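05/11/2024

I have been collecting demonstrations for the two-arm setup since the start of October, and the count as of this morning is 627 recorded episodes, of which 361 survived review. I said in the last post that I would write up why the survival rate is so poor, so these are my notes on that, plus a few changes to the protocol.

The task family is basket clearing. A wire basket holds an assortment of cups, cartons, snack boxes and soft items, and the operator drives the arms to take things out one at a time. An episode covers one item. It starts with both arms at rest and ends with both arms back at rest. The policy gets the camera images, joint positions and gripper opening, all logged to the same clock, and learns to predict the next chunk of actions.

**Where the rejected episodes went**

The biggest group was timing. For the first couple of weeks the camera stream and the joint stream were stamped by two different machines, and one of them drifted. You can't see the drift when you play back a single episode. You can see it when you plot gripper closing against the first image in which the object moves, because the gap widens steadily over a session. Duygu Ertürk found it while looking for something else. We moved both streams onto one clock and threw out everything older than the fix, good episodes included. I tried correcting the offsets afterward and did not trust the result.

The second group was operator hesitation. New operators pause with the gripper open above the item, sometimes for several seconds, while they judge depth. A few pauses are harmless. When a third of the episodes have one, the policy learns that hovering is part of the job, and at run time it hovers until the step limit. Myfanwy Lougher wrote a filter that flags any stretch of more than 128 steps with almost no joint motion before the first grasp. Flagged episodes get a human look. Most are cut.

The third group was labels. Each episode carries a short text instruction, and for a while we let operators type whatever they liked. We ended up with "box," "snack," "snack box," "red one" and "the red one again" for what I believe was the same item. Wyn Prydderch now keeps a fixed list of item names, and the operator picks from that before recording starts. Free text goes in a separate notes field that the training code never reads.

**Soft items**

Rigid items are close to solved for our purposes. A carton has a few sensible grasps, and even sloppy demonstrations agree with each other. Tissue is another matter. It changes shape on contact, it weighs next to nothing, and the gripper current barely changes whether you have hold of it or not. The policy trained on the Todon set (rigid items only) closes on air next to a tissue and then lifts with full confidence.

What helped was splitting the collection. Half of the soft-item episodes start from the resting pose as usual. The other half start with the gripper already near the item, so we get many more examples of the last few centimeters, where the errors are.

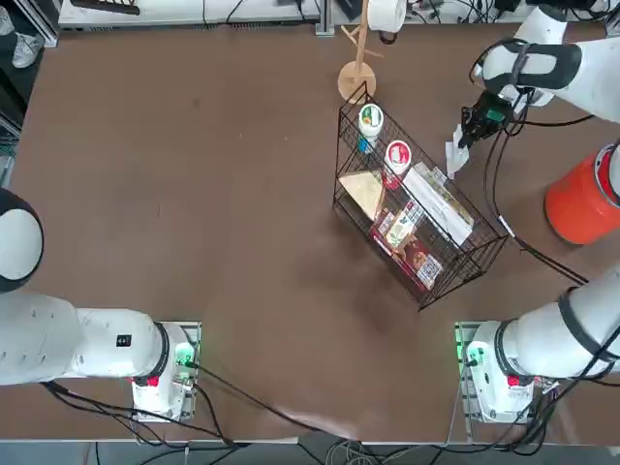 We also stopped resetting soft items to a standard shape. Early on I was flattening each tissue before putting it back, which gave us tidy data and a policy that only worked on flat tissues. Now the operator drops it in however it falls. The spread of starting shapes is much wider, and validation loss went up, as you would expect. Success on the bench went up as well, so I have stopped quoting validation loss to anyone who asks.

Other small changes:

- Basket angle is varied between episodes. We had it square to the table edge for all of the early sessions, and the policy had more or less memorized the wall positions.
- Operators swap after an hour. Naledi Mtshali compared trajectories from the beginning and end of long sessions, and the late ones are faster, jerkier and clip the wire more often.
- Failed grasps followed by a recovery are kept, with a tag. Failed grasps without one are stored but not trained on.
- Idle arm stays in the log. I used to mask it out. With the mask, the unused arm wandered at run time.

**Next**

The target for the combined set, which we are calling Drava, is over 4000 episodes. At the current pace that is a long winter, so Ynyr Prothero is working on letting the operator mark an episode as bad from the foot pedal instead of walking over to the keyboard. That should save a fair amount of dead time between recordings.

I still have no good answer for thin items lying flat against the basket floor. The fingertips are too thick to get under them, and the operators have all invented different tricks, which means the demonstrations disagree. I may pick one trick and require it. Longer fingertips are on order, and I will rerun the flat-item set when they are fitted.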